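Maldonado Laundry Words

word list + short recordings, v2
Kept by Ximeng Fan. Recordings by Sang-wook Ha.

What's in it

144 words and phrases people use for washing, drying, folding and putting away clothes. Collected in Maldonado and two smaller towns up the road, Arkach and Miranard. Most came from people over 60, a few from their grandkids. 78 entries have audio, the rest are text only for now.

Files

words.csv – one row per entry. Columns are word, meaning, town, speaker, note.
audio/ – one wav per entry, same name as the word, spaces turned into underscores.
speakers.csv – age band and town only. No names, please don't ask.

Spelling is a mess. There is no agreed way to write half of these so we went with whatever the speaker wrote down first. If two speakers disagreed, both spellings are in the note column, seperated by a slash. 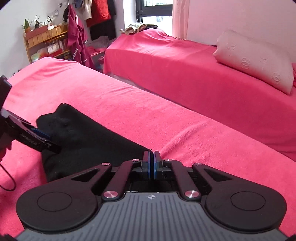 Folding words are the biggest group, 46 of them. Lots of overlap – Arkach has one word for a shirt folded in thirds and a differnt one for the same shirt folded in half, Miranard uses a single word for both. We kept them apart. Do not merge them, v1 did that and it took all of June to undo.

Known problems

13 entries have no town. Old notebook, water damage.
Audio from the Miranard kitchen has a fridge hum. Tried to filter it, sounded worse, put the originals back.
Meaning column is sometimes a full sentence, sometimes one word. Will fix.
Ironing words are thin. Need more.

Using it

Free for teaching and research. Credit both of us. Selling it – ask first.

Changes

v2: audio added, towns split out, duplicates back in.
v1: text only.

Corrections go to Ximeng, anything about sound goes to Sang-wook. Put the row number in your message.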